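Remance Home Sorting Project
Progress report to the Fakach Fund, second period
Prepared by Radymyr Holovko, project lead
August 10, 2023

Dear Ms. Hepburn,

I send you the report on the second period of our work. In your letter after the first report you asked for three changes: less general description, more detail on how the small things are sorted, and a clear word on the delay with the shelves. I tried to follow this order, but the delay is explained first, as other parts depend on it.

1. The delay with the shelves

In March we agreed with the Manole workshop that the shelves would be fixed to the long wall of the storage room before the second group of households started. The workshop delivered the boards in time, but the brackets were for a different depth. They stood out in front of the boards and a person passing with a crate could catch a sleeve on them. We refused the brackets and waited for the right ones. The waiting took five weeks, which is longer than we were promised, and during this time all crates stayed on the floor in two rows.

The shelves are now on the wall. Younes Hamdy checked each one by loading it with full crates and leaving it overnight. One shelf had moved a little at the left end, and the workshop came back and put in a longer screw. There was no extra cost for us. The old brackets were returned and I have the receipt for them.

I should have measured the brackets when they were ordered and not when they arrived. For the third period I will ask for one bracket first, try it, and only then order the rest.

2. What the households bring

The project was planned for drawers, cupboards and bags that people have at home and do not open for years. In the application we wrote mostly about clothes and kitchen goods. In practice the families need the most help with small mixed things: chargers, keys without a lock, cosmetic samples, hair clips, boxes from electronics, jewelry with a broken clasp, packets of something that was a gift. Clothes a person can sort alone in an afternoon. With a drawer of small mixed things the same person sits down, takes out three items, and puts them back.

For this reason we changed the plan of the sessions. A session now starts with the small things and the clothes are left for the end. Some families do not reach the clothes at all and they are still satisfied. I ask you to accept this change, as it is different from page two of the application.

Empty boxes from electronics are a question of their own. Almost every household keeps them, for the warranty or for a future sale, or simply because the box is strong and nice. We do not tell people to throw them away. We ask if the device is still at home. If it is, the box may stay and is used to hold its own cable and papers. If it is not, the box goes to cardboard or becomes a container for another group. Radymyr Kostiuk made a short sheet about this and it is now hanging near the door.

3. How the sorting is done now

In the first period we used bare tables and plastic trays. The result was noisy and people felt as if they were in an office. Small round things also rolled off. We now put a thick cloth on each table. The cloth holds small objects where they are put, and the tables look more like a table at home. Two of the cloths were given by participants and the others were bought.

There is one weak point, and I want to be open about it. A cloth with a strong pattern makes it harder to see thin objects, for example a chain or a flat sachet. Older participants told us this more than once. On the other side, they like the colorful cloths better and choose these tables first. We keep both kinds for now – the plain gray cloths are for sewing items and jewelry parts, and the patterned ones are for everything else.

The steps of a session are the same for all groups:

First, the drawer or bag is emptied on one side of the table. No decisions are made in this step.

Second, boxes and cartons are stood upright, toward the wall, with the writing to the front when possible. They are the tallest objects and they hide other things if they stand in the middle.

Third, packets and sachets are taken one after another. The person reads the date, if there is a date, and puts each packet to keep, to give or to waste.

Fourth, jewelry, charms and chains are put together in one place, away from the packets. A chain that is mixed with packets is lost very easily, it goes to the waste together with a wrapper and it is noticed only at home.

Last, cables. We leave them for the end as they take the most patience.

The third step is the slow one. The writing on sample packets is very small, and many of the packets in our area have writing in Chinese, Korean or Turkish that the owner does not read. We bought two magnifying glasses with a light. They are used much more than I expected and one is already scratched.

4. Crates and labels

The crates from Plullix came in the second week of the period. They are lighter than those we tried before, and the lid can be opened when the crate is on the shelf, if there is one hand of space above it. The labels are less good. The glue is too strong and after removing a label there stays a gray mark. Kostiuk is now writing on paper tape and this is enough.

Each family has its own crate during the program and takes it home after the last session. A few families asked to leave the crate with us for longer. We allowed it until the end of the summer, but the shelves will be needed in the autumn, so I have written to them.

5. Money in this period

The cost of the shelves was $770, as in the budget. The second payment for crates and labels was $300. For cloths, tape, the two magnifying glasses and lamp bulbs we spent $50, which we took from the line for small materials. No money was moved between the lines. The receipts are in the folder that Radymyr Polishchuk is sending to you separately by post, as your office prefers paper.

The rent is paid by our own organization and is not part of this grant. I mention it only since your colleague asked about it by phone.

6. What the participants said

We do not use a long questionnaire. At the last session each person may write a few lines on a card. The cards are short, and I translate some of them here.

"I found my mother's pin. I thought it was lost when we moved."

"The table should be higher. My back hurts."

"I did not want to come and then I came every time."

"Please make the sessions longer, we had only time for one drawer."

The remark about the back is correct. The tables are low, they were made for a children's club. Hamdy is looking for blocks to put under the legs. If this is not stable we will look for other tables and I will write to you before any purchase.

7. The table at the brick wall

The table with the plaid cloth, by the white brick wall, is the one people ask for most often. Its cloth is coral red, cream, mint green and pink, with dark stripes, and it does not lie completely flat, we have stopped to fight with this. Tall boxes such as the white and blue HP one are easy to find on it. The small things need more attention, like the dark purple charm with its thin gold-colored chain, and this is the difficulty with pattern that I described in part 3. 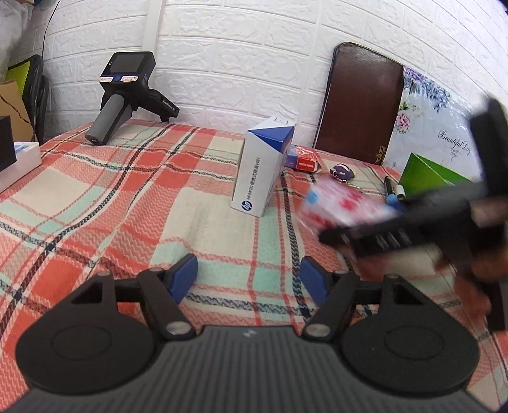

8. Plan for the next period

The third group of households starts in the autumn. Before this, we will raise the tables, finish the labels on the shelves, and print the sheet about electronics boxes in two more languages. Polishchuk will also prepare a small set of spare clasps and rings, so that a broken chain can be repaired in the session and does not go back in the drawer as it was.

We would like to try one session in the home of a participant who cannot come to us. It needs only one crate, a cloth and one of us, and there is no cost for the grant. I would be thankful to know if the Fund has any rule about visits at home, for example on insurance.

Two matters are waiting for your answer: the changed order of the sessions (part 2) and the home visit. The rest we can continue as planned. If you wish to come and see the storage room with the new shelves, mornings are best, as in the afternoon the room is full.

With respect,
Radymyr Holovko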